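Altbridge Community Help
Facilities and Shared Spaces > Cleaning and Upkeep

Wiping down clear plastic containers in a shared lobby: wet wipes or a sink wash?

Posted by L. Probert, Front Office

Our office maintains a ground-floor waiting area that is open to visitors from 7 in the morning. We keep a supply of clear plastic containers there for leaflets, pens and small items left behind by visitors. The containers are handled throughout the day and become cloudy with fingerprints. The lobby has no sink, and the nearest one is on another floor.

At present, staff clean the containers with ordinary wet wipes at the end of the day. Two concerns have been raised. The first is that the wipes leave streaks and a slightly tacky film, which is very noticeable on clear plastic. The second is that lint collects along the inside rim. We would like to know whether wipes are acceptable for this purpose, or whether the containers should be carried upstairs and washed. We would also appreciate advice on the artificial bamboo along one side of the lobby, as dust from the leaves settles on everything near it.

Our written cleaning procedure is due for review in May, and any guidance adopted will be included in it.

Lleucu Probert

3 replies, sorted by most helpful

Parry Building Services Desk

Wet wipes are acceptable for daily cleaning of containers that do not hold food. They should be treated as a method of upkeep between washes. A container that is only ever wiped will gradually build up residue from the wipes themselves, and this is the most likely cause of the film you describe.

We recommend the following arrangement, which is in use at several of the sites we look after.

Daily: Empty the container completely. Wipe the outside first, then the inside, and finish with the rim. Use a fresh wipe for the inside. Buff with a dry microfiber cloth before the surface dries by itself. Most streaks come from leaving out this last step.

Every 14 days: Wash all containers in warm water with a small amount of dish soap, rinse thoroughly and air dry upside down on a rack. Paper towels should be avoided for drying, as they shed fibers and may leave fine scratches on softer plastics.

When purchasing wipes, please check the label. Those containing alcohol or bleach can turn some clear plastics hazy or cause small cracks near the corners, and that damage cannot be polished out. An unscented, alcohol-free type is suitable. Very thin wipes bunch up easily and tend to snag on a sharp rim, so a somewhat heavier sheet is worth requesting from your supplier.

With regard to the artificial bamboo, dust it before the containers are cleaned and never afterward. Work from the top of the stalks down to the planter, using a dry duster on a pole. A damp cloth may be used on the leaves once dry dusting is finished. The floor along the planter should be swept last.

Drillent Tenants' Office

We wash ours and have had no complaints. Wipes are a waste of money in our view. Our building used 203 packs last year before the practice was stopped.

Isance House Reception

The previous reply may not suit a lobby without a sink, so we would like to offer the experience of a building with a similar layout. Our reception area also has a planter of artificial bamboo and a tiled floor, and washing every container every day was not workable for the staff on duty.

We clean the containers where they are used. The person assigned holds the container in the wipe with both hands and turns it, so that bare fingers do not touch the plastic again once it has been cleaned. A small open bin is kept on the floor close to the planter, and used wipes go directly into it.

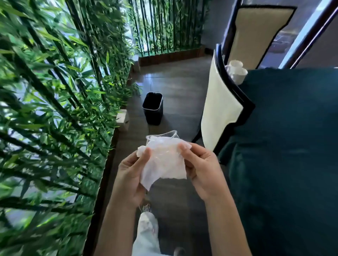

Containers that remain cloudy after two passes are set aside for the next sink wash and are not returned to the lobby that evening. Our supervisor keeps a short list of these at the desk. We also found that the lint mentioned in the original post came mainly from wipes being folded over the edge and dragged along it. Staff are now asked to press the wipe against the rim and lift it away, then press again a little further along.

One point on disposal: wet wipes should not be flushed, including those sold as flushable. We had a blocked drain on the second floor and the plumber's invoice came to $85. A notice is now posted in each restroom, and used wipes from all areas are collected with general waste.

Should your office wish to see our procedure sheet before the review, the reception desk can send a copy on request.

Comment from L. Probert, Front Office

Thank you for these replies. We will order an alcohol-free wipe and dry cloths, and adopt the wash schedule suggested by Parry. A copy of the Isance House procedure sheet would be welcome. Please send it to the front office.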